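23/05/2018

Well, I did it. I finally went to the choir at Dullthorpe, after six weeks of telling everyone I was "thinking about it", and I've come home so wide awake that I may as well write it all down. Despina gave me a lift because she knows perfectly well I'd have stayed on the sofa otherwise. 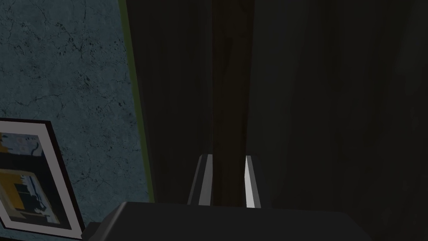
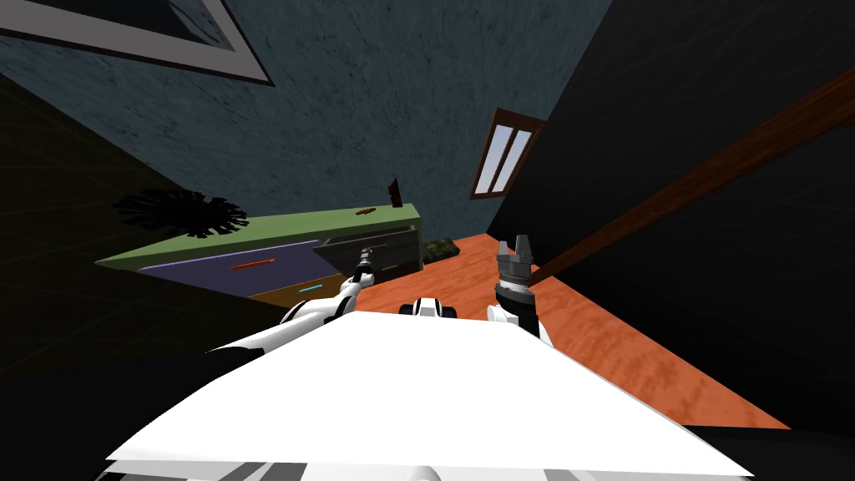
So, the choir. I'd pictured rows of proper singers with black folders, and there were a few of those, but mostly it was people in cardigans rummaging for their reading glasses. Christos Triantafyllou takes it. He's very tall and conducts with a pencil, and he asked me straight off what voice I was. I said alto in the sort of tone you'd use to admit to a parking fine. Off I went to the second row, between Sofia and a woman whose name I've already lost (Maureen? Noreen?).

We started with twenty minutes of humming and pulling faces. I felt a complete fool and then I rather enjoyed it! My jaw has been tight since April and by the end of the humming it had let go a bit, so perhaps I should just hum at work.

The first piece was a Greek lullaby that Paraskevi Konstantinidis brought along, handwritten and photocopied so many times that the bottom stave is more or less a smudge. She read us the words first and explained how to say them, and we all said them back very badly. The tune is lovely, though. It sits low and goes round and round, and when the basses came in underneath I got a proper shiver. I've been singing it in the kitchen ever since I got in, with half the words wrong.

The second was something fast in six-eight and I was lost by the second page. Sofia kept putting her finger on my copy to show me where we were — bless her — and I kept nodding and losing it again. I did manage the last chord. It was quite a loud last chord.

Tea at half time, two pounds in the tin, and flapjacks that Arben had made with far too much ginger. I had two. He told me they're singing at Cudance in the summer and the place holds 300, which put me right off my second flapjack, but I finished it.

Despina says I sang the whole way home in the car. I don't remember doing it. I must find a pencil for next time, and a folder, and ring Mum back about the curtains before she goes and orders the green ones.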